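Tranum Street flea market is back, and it has moved

August 25, 2021

Good news for those of you who have been asking me since March: the Tranum Street flea market is on again, and this time it's in Gorstead, in the old bus depot behind the library. I stopped by while they were setting up and came home with a lamp I did not need. So, you know, it's already working.

There are 105 tables this year. The old parking lot only ever held 100, and that was with people practically sitting in each other's laps, so the depot feels like a palace (a drafty palace with oil stains, but still!). The doors open at 8 in the morning, and dealers can get in earlier to unload. Entry is free. Parking is three dollars on the Prondbridge side, and if you don't mind a short walk you can leave the car up by the school for nothing.

I caught up with Takeshi Fujimoto, who has been running the market for years and was trying to tape a floor plan to a pillar while I bothered him with questions. "The rent is higher but we've got a roof," he told me. "I had people calling me every week asking when. One lady called from Tanasarn, and that's a two-hour drive." He'd like to see more furniture this time and fewer DVDs. I told him I have a whole box of DVDs in my garage and he gave me a look.

Food is out by the side gate, with a coffee truck, the dumpling couple from last time, and a new stand doing grilled corn. Bring cash for the corn, they don't take cards yet. Dogs are welcome on a leash. The restrooms are in the library and they close when the library closes, so plan ahead!

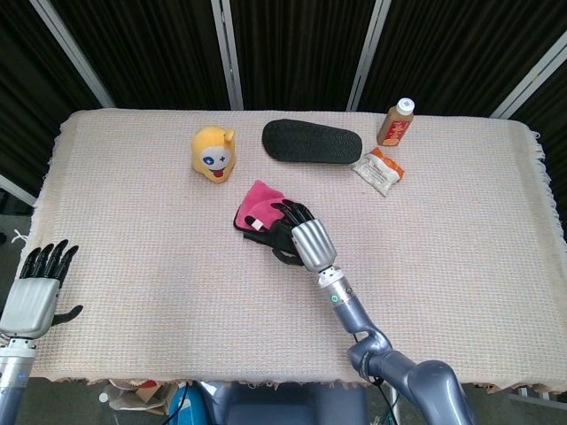
What I love about a flea market is the stuff that ends up next to other stuff. You go in for a cake stand and forget all about it, because every table is its own little world and half of them make no sense at all. Give me a pale pink cloth with a raggedy fringe, a yellow plush toy with its red tongue sticking out and a black shoe insole right beside it, and I could stand there happily for ten minutes. My sister says I have a problem. She bought a birdcage last time and she doesn't own a bird, so I'm not taking advice from her.

If you want a table of your own there were still a few left when I talked to Takeshi, mostly along the back wall. Ask at the library desk for the sign-up sheet, and bring your own tablecloth.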